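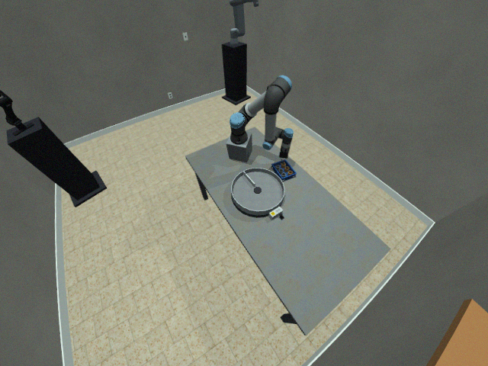
The long table, set at an angle in the gray room.

The Last Ferry to Veltham

The ferry left at 12 minutes past the hour, and she missed it by the length of the ramp. The man at the gate had already put the chain across. He told her the next one was in the morning.

She had 40 dollars and her mother's clock in a shopping bag. The clock had stopped in May. There was a repair shop in Veltham, Mahrous, that still worked on that kind, and she had called ahead and been told to bring it in.

She sat down in the waiting room. An old man was eating crackers on the other bench. He asked what was in the bag and she showed him.

"My wife had one of those," he said. "It ran fast. We were early for everything."

He held it to his ear, then gave it back.

"What did you do with it?" she asked.

"Gave it to my son. He says it's right on time now. I don't believe him."

The lights on the dock came on. He offered her the crackers and she took two. Across the water she could see the town, and the ferry getting smaller on its way there.

"You could stay at the Prodov," he said. "It's cheap, and they do eggs."

She put the clock back in the bag, wrapped her scarf over it, and asked him which road to take.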